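Griltano launch night at Hallura: pre-doors safety checklist, with comments
Checked August 27, 2026. Items marked OPEN go back to the promoter.

1. Posted capacity. OPEN
The sign by the main doors says 2,418. The press sheet for the single promises a crowd of 3,126. I was told the higher number includes "people coming and going." I'd like to see the door count that backs that up.

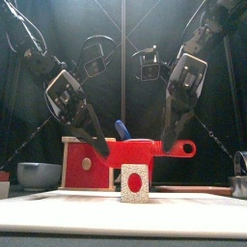
2 min read

2. Exits. PASS, with a grumble
All doors opened on the first push. The one behind the merch table needed the table moved first, and I don't believe it will stay moved once the shirts arrive. Check again at doors.

3. Sound level at the barrier. OPEN
The Karner rep says the limiter is set and locked. The reading he showed me was from March, with a different PA. Free earplugs are listed on the rider but I couldn't find any.
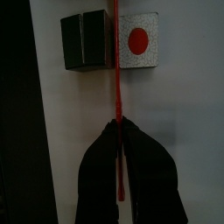
Dilruba Akanda: The plugs are in the box office, bottom drawer. We did put them at the bar last time and they were gone before the support act finished. Agree about the limiter, though. I'd want a new reading with the kick drum up.

Noted. Item 3 stays open until there's a new reading.

4. Haze and strobes. PASS
Warning signs are up at both entrances. The alarm panel log shows the haze test, signed and timed.

5. Cable runs. OPEN
There are 54 feet of cable across the dancers' entrance on stage left. Half of it is under ramp and the other half is under tape, and the tape
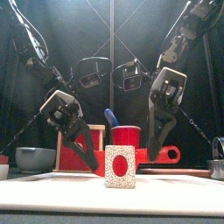 was already lifting at one corner during the rehearsal. "We'll fix it at changeover" is what I heard last year too. Ramp the whole length before the dancers go on.

6. Water and first aid. PASS
Two medics are booked for the full 75 minutes of the headline set. Ask if they're staying for the encore, as the booking sheet doesn't say.

7. Drapes. OPEN
Amarasinghe supplied the flame certificate for the backdrop. Nothing yet for the side drapes, just a promise that they came off the same roll.

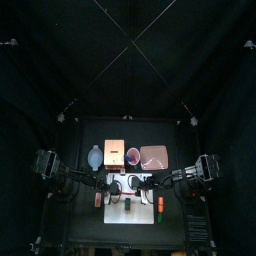

Black fabric walls around a black tabletop, white board in the center.

8. Sign-off
Held. Items 1, 3, 5 and 7 need an answer in writing before doors.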